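Flusia 家用织物与地面清洁口述语料集

说明文件(README)

写在前面

谢谢你点开这份说明。我们知道大多数人下载数据之后是不看 README 的,我们自己也常常这样,等到某一列怎么也对不上了才回头来翻。所以这份文件写得比较啰嗦,想到什么可能会绊住你,就尽量写在里面。如果你只想赶紧用起来,可以直接跳到“文件结构”和“已知问题”两节,其余的等泡好一杯茶再慢慢看也不迟。

Flusia 是一个中文文本语料集,收的是普通人谈论怎样打理家里的地毯、木地板、窗帘、沙发套和床品的口述记录。注意,我们收的是“怎么说”,不是“怎么做才对”。里面有很多互相矛盾的办法,有人坚信地毯要倒着毛刷,有人说那样一年就刷秃了;有人用茶叶渣吸灰,也有人听了直摇头,说浅色毯子这么弄会染色。这些矛盾我们一概保留,没有替任何一方做裁判。请不要把语料里的话当成清洁指南来用,尤其是涉及混用清洁剂的那些段落,我们都打了标记,后面会细说。

这份东西是怎么来的

最早的念头很小。我们当时在整理一批方言词汇,发现跟“脏”和“擦”有关的动词多得惊人:抹、揩、拭、搌、㨃、掸、拂、蹭、搓、捋,还有好些写不出字来的。同样是把桌上的水弄干,不同地方的人会用完全不同的动词,而且说的人自己往往觉得别人那个词“怪怪的”。词典里当然查得到其中一部分,可是查不到它们平时跟什么东西搭配,查不到一个人在说到地毯的时候会不会突然换一个词。

于是我们开始录音。请愿意聊的人随便讲讲家里的织物和地面,不给提纲,只给一个开头:“您家里最难打理的是哪一样?”多数人一开口就停不下来。地毯是被抱怨得最多的,其次是纱窗帘,再往后是各种舍不得扔的旧毯子。有人从一块毯子讲到搬家,从搬家讲到年轻时候单位分的房子,又绕回来说那块毯子到现在还铺在客厅里。这样的长段落我们原样收着,没有为了“切题”去裁剪,因为话题怎么拐弯,本身就是很好的材料。

1.0 版收了 650 段口述,现在的版本扩到 1,000 段,每一段都是一位讲述者的一次完整讲述。新增的部分主要补了两类:一类是谈木地板的,旧版里太少;另一类是谈“地毯压在木地板上”这种组合的,因为我们发现大家讲到两种材料交界的地方,用词会变得特别细,什么边、沿、缝、坎、压条、收口,一个人一个说法,很有意思。 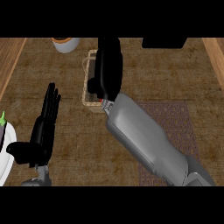
Illen 口语与词汇小组 · Skirkitz 语料工作室

接着说木地板和地毯交界的问题。标注的时候,我们给“材料”和“部位”分别设了字段。材料好办,讲述者说是木头就标木头,说是羊毛就标羊毛,说不清的就标“未说明”,我们不猜。部位就麻烦一些。有人说“毯子边上”,指的是毯子自己的边;有人说同样四个字,指的是毯子旁边露出来的那一条地板。光看文字常常分不出来,要听前后文,有时候听了前后文也还是分不出来。这种情况我们标作“两可”,并且保留标注员各自的判断,没有强行合并。

颜色词也值得单独提一句。旧地毯的颜色在口语里极其丰富,棕的、褐的、驼色、茶色、“说不上来那种土色”、“洗得发白的咖啡色”。标准化字段里只归到大类,原话留在文本字段里。如果你的研究和颜色词有关,请一定用原话,标准化之后的那一列会让你损失掉大部分好东西。

文件结构

下载解压之后会看到三个文件夹和一份词表。

texts 文件夹里是口述转写,每段一个纯文本文件,编码是 UTF-8,换行用的是 LF。文件名由地区缩写加流水号组成,流水号不代表录制先后,只是整理时排出来的。

labels 文件夹里是标注,和转写同名,制表符分隔。各列依次是:起始字位、结束字位、类别、标准化写法、标注员代号、备注。字位从零开始数,标点也算一个字位。

docs 文件夹里放着标注手册、转写规范和变更记录。标注手册写得比这份 README 还要啰嗦,但例子很全,遇到疑难可以先去那里找。

词表文件叫 wordlist,收了语料中出现过的清洁类动词和它们的变体写法。没有通行写法的词,我们用同音字加星号表示,并附上国际音标。星号只表示“字是借来的”,不表示这个词有什么不妥。

标注类别

动作:擦、刷、吸、拍、晒、泡、拧这一类。连动结构拆开标,“拿下来抖一抖再晒”会标成三个动作。

对象:被清洁的东西。讲述者用代词指称时也标,并在备注里写明它指的是什么。

材料:只依据讲述者的原话。

部位:边、角、背面、毛根、接缝等等,“两可”的处理办法上面已经讲过了。

工具与用品:包括清水、热水、小苏打、白醋、旧牙刷、旧丝袜,以及讲述者自己发明的各种家什。

评价:讲述者对某个办法的看法,分为肯定、否定、犹豫。“犹豫”一类比我们预想的有意思得多,中文里表达“我也不知道这么弄到底行不行”的方式实在太多了。

安全提示:凡是提到混用清洁剂、高温熨烫化纤、在通电的地暖上大量泼水等做法的,无论讲述者是赞成还是反对,都打上这个标记。如果你打算用这份语料做任何面向公众的东西,请先把带这个标记的段落过滤出来,由人逐段读过再决定去留。

转写与标注流程

每段录音由 2 位转写员分别听写,再对照合并。语气词、重复和说到一半改口的地方都保留,停顿只在明显影响理解时才用省略号表示。笑声写作(笑),旁人插话写作(旁),插话的内容如果没有取得旁人同意,就不转写。

标注由 3 位标注员各自独立完成。动作和对象两类,大家的判断很接近;部位和评价两类分歧要大得多。我们没有给出一个笼统的一致性分数,各类别的逐项结果都放在 docs 文件夹里,还请按你关心的类别去看,混在一起的平均值很容易让人误会。

标注时使用的工具叫 Halvorsen,是我们自己写的一个小程序,功能简陋,但是在老电脑上跑得动,也不需要联网。它的导出格式就是 labels 文件夹里的那种制表符文件,所以你用别的工具打开也完全没有问题。工具本身不随语料发布,有需要可以来信索取,我们会连同一份写得很不像样的使用说明一起寄给你。

隐私

录音不公开,只公开转写。讲述者的姓名、住址、单位、亲属姓名都已替换成占位符,占位符在同一段里保持一致,这样你还是能看出“姨妈”和后面提到的“她”是不是同一个人。提到具体小区、学校、店铺的地方也作了替换。讲述者随时可以要求撤回自己的那一段,撤回之后流水号空出来,不再补给别人,所以以后如果你发现编号不连续,那是正常现象。

为了尊重这些撤回,请在更新语料时把旧版本删掉,不要新旧并存。这一条没有技术手段可以保证,只能拜托各位。

适合拿来做什么

词汇和搭配研究,特别是动词和宾语的搭配。口语叙述结构的研究,比如话题如何转开、又如何绕回来。方言差异的课堂教学,有几位做老师的朋友已经试过,把同一件事的不同说法摆在一起让学生读,课堂会热闹得不得了。也可以用来检验分词和词性标注程序在口语上的表现,我们先给你提个醒,结果多半不会好看,请不要灰心。

不适合做的事情也要讲清楚。语料不能代表各地家庭的清洁习惯,愿意坐下来聊地毯聊上半个钟头的人,本来就是一群比较特别的人。也不宜用来推断讲述者的收入、年龄或者性格,我们没有收集这些信息,也请你不要去猜。

已知问题

南方地区的段落里,谈地毯的明显偏少,谈凉席和木地板的偏多。做跨地区比较时请务必留意。

早期转写中“擦”和“搽”的用法不统一,后来补做过一轮统一,可能仍有遗漏。

部分段落里“刷子”和动词“刷”紧挨着出现,自动对齐时起止字位偶尔会差一个字。我们修了一批,还没有修完。

“地垫”“脚垫”“小毯子”三个词在对象字段里的归类标准改过一次,改动之前标的段落,备注里写有“旧标”二字。

关于“坎”这个词,有的讲述者指门槛,有的指地毯和地板之间那一点高低差。词表里目前只写了前一个意思,下一版补上。

版本与更新

主要更新一般放在 5 月,平时只改错别字和对齐问题。每次改动都会记在 docs 文件夹的变更记录里,哪怕只改了一个标点。引用时请写明版本号,不同版本之间的字位可能有变动,只写语料名字的话,别人很难重复你的结果。

使用许可

转写和标注可以自由用于研究和教学,请注明出处。商业用途请先来信商量,我们并不排斥,只是需要确认相关讲述者当初同意的范围包不包括这一项。请勿尝试还原讲述者身份,也请勿把占位符替换成你猜测的真实信息之后再次发布。

怎样引用

Illen 口语与词汇小组,《Flusia 家用织物与地面清洁口述语料集》,Skirkitz 语料工作室,并附所用版本号。

如何反馈

发现错字、标错的类别、读起来不通顺的地方,都欢迎告诉我们。来信时请附上文件名和原句,光写“第几行”有时会找不到,因为不同编辑器的折行不一样。如果你家乡有一个跟“擦地”有关、而词表里没有的动词,更是请你务必写来,写不出字也没有关系,用同音字比划一下,再告诉我们是哪里人、平时擦什么东西的时候会说到它就可以了。来信我们都会回,只是人手有限,回得慢一些。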